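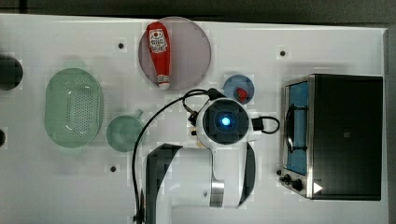

How long should a menu description be?

Two sentences for a main dish, one for a side. I'll let you go to three for a tasting menu, but you'd better have something to say in the third.

Okay, handout for the menu writing unit. I wrote most of it on the train, so the order is a bit loose (sorry!).

First thing I look for is what the guest is going to eat. I read a draft for Badudance last April that spent a whole paragraph on the chef's childhood and never mentioned the fish. Name the main ingredient early, then how it's cooked, then the sauce or whatever comes with it.

Adjectives next. You get 2 per dish. "Succulent" and "mouthwatering" are banned in my class, and so is "nestled," which I've seen used for a scallop, a pork chop and the restaurant itself. Try "smoky" or "sour" — words a person could check with a fork.

Now compare these:

Farah, old menu: A delectable symphony of garden-fresh flavors.
Farah, new menu: Charred eggplant with garlic yogurt, mint and warm flatbread.

I'd order the second one right now!

Prices go at the end of the line, same type size, no row of dots. Kekier lists 13 mains on one page and it still reads easily, mostly thanks to the spacing. Gudel has fewer dishes and it's a slog.

Allergens: keep them out of the prose and use a key at the foot of the page. Check every one with the kitchen before printing.

For next class, pick a restaurant you like and write its "about us" text in 200 words or less. Bring a printed copy — we'll be reading them out loud.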